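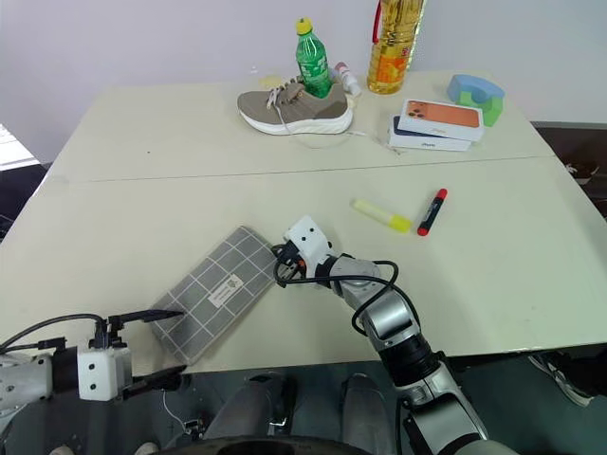
Tidy-up test on the joined tables, both arms over the near half.

Lornero twin-arm kit – is the Baluyot gripper pack worth adding?

Posted in Kits and Starter Sets
April 25, 2022

I run an after-hours technology club at a further education college and we have had the Lornero twin-arm kit on trial from Anwood since March. The trial ends soon and I have to say whether we are keeping it, and whether to add the Baluyot gripper pack, which Anwood quote as a separate line.

The job we set is clearing a table of mixed things. We use whatever is lying about, so it has pens, a shoe, drinks bottles, phone boxes, foam blocks and a mat. Boxes and foam are fine with the standard fingers. Pens are hit and miss. The left arm will get a marker if it is lying across the fingers, but if it is lying the same way as the fingers it just pushes it along. The shoe is the worst. It picks up the lace and drops it again.

We are teaching it by hand with the leader arms, with 20 runs recorded for each object so far. The table is two tops pushed together and the join is in the middle, in case that matters.

Would the gripper pack fix the pens and the shoe, or am I better off spending the money on the longer support plan? The students vary a lot in how steady they are on the leader arms, so it may be us.

brestmont_lab

We have had the same kit for a year and bought the gripper pack with it. It is two pairs of softer fingers with a wider pad, plus a spare set of screws. It takes 10 minutes to change a pair once you have done it before. You must run the calibration again afterwards or the fingers will not close fully.

It did help with pens. The wider pad gives you more room for error, and the soft face stops the pen rolling out as the arm lifts. It will not help much if the fingers come down in line with the pen. That is down to your recordings. Have your students turn the wrist so that the fingers close across the barrel every time, and throw away the runs where they did not. We went from 20 runs an object to 30, but cutting the bad ones made more difference than adding new ones.

For the shoe, tuck the laces in for the first lot of recordings and always take it by the same part. We use the heel. Once that works you can let the laces hang out again. If you have something standing in the shoe, such as a bottle, teach that as its own job and take the bottle out first. The standard fingers hold a small drinks bottle well enough if it is not full. I would not try a big bottle of oil or anything else heavy with this kit – the arm sags when it is stretched out and you will have a mess to clear up.

The join in the table has never bothered ours for larger things. Thin pens can catch on it if you push them over it, so keep them to one side to begin with.

On the support plan, we took the basic one and have used it twice. Once was a cable that had worked loose at the elbow, and they sent a clip for it free of charge. Check how your cables run over the left gripper before you send the kit back or sign for it. There should be enough slack for a full turn of the wrist without it dragging on the table.

If it were my budget I would buy the gripper pack and stay on basic support.

tealcup

Got ours from Anwood as well. Delivery took 7 weeks so order early. Can't comment on the gripper pack.

pm_workshop

Ask Anwood if they will lend you the fingers before the trial ends. They lent us a pair for up to 20 days and we only paid the postage. You do need to email them, as it is not on the order form. We kept ours in the end, although we mostly move boxes and the standard ones would have done for that.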